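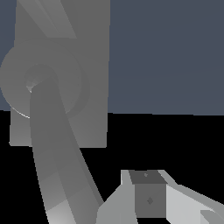 Santino Acuña would prefer that the money question be put first, so it is first: the budget for the robot cells is not yet spent, and the person we hire now will have a real say in how it is spent. He has asked us to write this openly, after two candidates in the last round believed that everything was already ordered.

Equipment Planner, Robot Cells (full time)
Skamen, Packaging and Filling Site
Published February 5, 2025

About the position

Skamen fills and packs small household products for other companies. We have two production halls and one warehouse. Until today most of the end-of-line work is done by hand: taking bottles from the belt, putting them in trays, closing the trays, putting them on pallets. We have decided to buy robot arms for a part of this work, in steps, and we are looking for an Equipment Planner who will prepare these purchases from the first sketch to the acceptance test.

The project carries the name Clindasine internally. You will meet this name in many documents, so we mention it already. It covers the purchase of arms, grippers, safety fences, controllers and spare parts, and also the changes in the building which are necessary before a cell can be installed (floor, compressed air, electrical supply, network).

At the moment the planning is done in simulation. We put a model of the arm and the gripper in a virtual cell and check reach, collisions and the opening of the fingers before we ask any supplier for a price. You do not need to be an expert in simulation software. You need to be able to sit next to our simulation engineer, look at the result, and ask what it means for the order list.

What you will do

- Keep the equipment list for all planned cells, with prices, delivery times and open questions
- Write requests for quotation and compare the answers in a table which other people can understand
- Prepare the yearly budget for robot equipment together with the finance department, and correct it every quarter
- Decide with the production managers which gripper type is tested for which product, and plan the money for test pieces
- Follow the orders until the equipment stands in the hall and the acceptance protocol is signed
- Calculate the cost of ownership: service contracts, wear parts, training, software licenses, energy
- Maintain the spare parts plan, including what we keep on our own shelf and what stays with the supplier

How the purchases are planned

The first step has 3 cells, all in Hall A. One is for tray packing, one for carton closing and one for sorting of returns. The tray packing cell comes first. For this cell we already have two quotations, one from Zenau and one from Araújo, and they are very difficult to compare. Zenau offers the complete cell with fence and installation in one price. Araújo offers arm and controller, and the rest is a list of options. One of your first tasks will be to bring both on the same basis.

The second step is planned for Hall B and depends on the results of the first. The budget for it is only a frame, not a commitment. We expect from you a clear recommendation, also if the recommendation is to wait.

Some facts for your orientation. Our present equipment register has 341 entries, and a good part of them were written by different people in different styles. It must be cleaned before the new cells are entered. Every purchase above 500 dollars needs a second signature, and this rule applies to spare parts too. Please do not underestimate the time for this - in the past, orders for simple suction cups and finger pads waited on a desk while the line was standing.

What you bring

- A completed education in mechanical engineering, automation, industrial engineering or purchasing of technical goods. Long practical experience can replace the diploma.
- Several years of work with production equipment, on the buying side or on the selling side
- Good knowledge of spreadsheets. We do not have a fancy planning tool and we do not plan to buy one this year.
- Ability to read a technical drawing and a layout plan
- Basic understanding of robot arms: payload, reach, cycle time, what a change of gripper does to all three
- Written English which is clear. It does not have to be perfect. Many of us, including the author of this text, learned it as a second or third language.

It is an advantage if you have already written a specification for a robot cell, or if you took part in a risk assessment. Experience with leasing or rental of equipment is also welcome, as we want to compare leasing with buying for the carton closing cell.

What is not necessary: you do not need to program robots. We have one engineer for programming and one for simulation, and a third position in maintenance will be advertised separately in April.

What we offer

- A permanent contract after the usual trial period
- Flexible start in the morning, with the possibility to work from home when you are preparing budgets or comparing quotations. For supplier visits and acceptance tests you have to be on site.
- Paid training at the supplier whose equipment is chosen
- A yearly amount for books and courses of 300 dollars, which you can use without asking your manager
- A desk in the planning office directly above Hall A, with a window to the line. It is not a silent place. Headphones are allowed.
- Canteen and free parking

The salary depends on your experience. Please write your expectation in your application. We will tell you already before the first interview if it does not fit in our range, so that no time is lost on your side or on ours.

The team

You will report to Santino Acuña, who is responsible for planning and investments. You will work every day with the simulation engineer and with the shift leaders of both halls. The shift leaders have strong opinions about gripper fingers and about the space around a cell, and their opinions are usually worth an early conversation. The operators of the tray packing line are part of the project group. Their positions are not canceled by the new cells, this was agreed in writing before the project started, and training for the operation of the cells is included in the budget.

How to apply

Please send us:

- Your resume, two pages are enough
- A short letter with your salary expectation and your earliest starting date
- One example of a comparison, budget or equipment list that you made. Please remove names and prices of your employer. If you cannot share anything, describe in half a page how you would compare a complete offer with an offer made of options.

We do not need a photo, and certificates can be shown later. Applications are read in the order in which they arrive, and the position stays open until it is filled. You will receive an answer in every case.

The first interview is by video. For the second one we invite you to the site, where you see both halls and the simulation of the tray packing cell, and work with us for one hour on a small budget exercise. You can use your own calculator or our computer. Travel costs inside the country are paid by Skamen - please keep the tickets.

Applications go to the planning office at Skamen, with the reference "Equipment Planner Clindasine" in the subject line. Questions on the content of the work can be addressed to Santino Acuña directly at the same office. Questions on contract and benefits are answered by the personnel department.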